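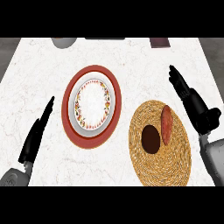 Can I deduct the miles I drive between two jobs on the same day?

If you're self-employed and both stops are for your business, those miles usually count, and the drive from home to a regular workplace usually doesn't.

---

**1/** Okay, mileage thread, like I promised Negin Mirzaei back when she was still writing odometer readings on her hand. I do freelance bookkeeping and drive to clients all over the county, so this is my whole personality every June.

---

**2/** For years I kept a paper log in the glove box. It was fine until November, when I spilled an entire iced coffee in there and had to rebuild 31 trips from my calendar and text messages. Never again!!

---

**3/** So now I use Trakance on my phone. It notices when I start driving, saves the trip, and later I swipe one way for business and the other way for personal. I do my swiping on Sunday nights with the TV on.

---

**4/** What goes in the log: the date, where I went, the miles, and why. The why is the part people skip. "Client" is weak. "Orner, dropped off payroll forms" is what I want to read two years later when I've forgotten everything.

---

**5/** Last month I had 293 business miles. At 67 cents a mile (the 2024 standard rate) that comes to $196.31 off my taxable income. Off the income, not off the tax bill! Parisa Tehrani and I had a long back and forth over this and she owes me a sandwich.

---

**6/** Parking and tolls for business trips go on top of the standard rate, so I snap the receipts before they fade. Gas and oil changes don't, those are already baked into the rate. Parking tickets are all yours, sorry.

---

**7/** Somebody asked if the app gets it wrong. Yep. It once logged me riding in my cousin's car to a wedding, 152 miles, and I very nearly swiped it the wrong way. It also misses short hops if my battery is low, so I add those by hand the same day.

---

**8/** I tried Flutent too. Nicer maps, but I kept hitting the end of the free trips and the export came out in a weird order. If you only drive to a client now and then, it might be plenty for you.

---

**9/** Boring but please do it: export the log every month and save it somewhere that isn't your phone. Mine goes in a folder called CAR and takes me a minute or two.

---

**10/** Rajkumari Tomar wants to know about using actual expenses instead of the standard rate, and whether you can switch later. There are rules about what you pick the first year, especially with a leased car, so I'm giving that its own thread. Send me your questions before then!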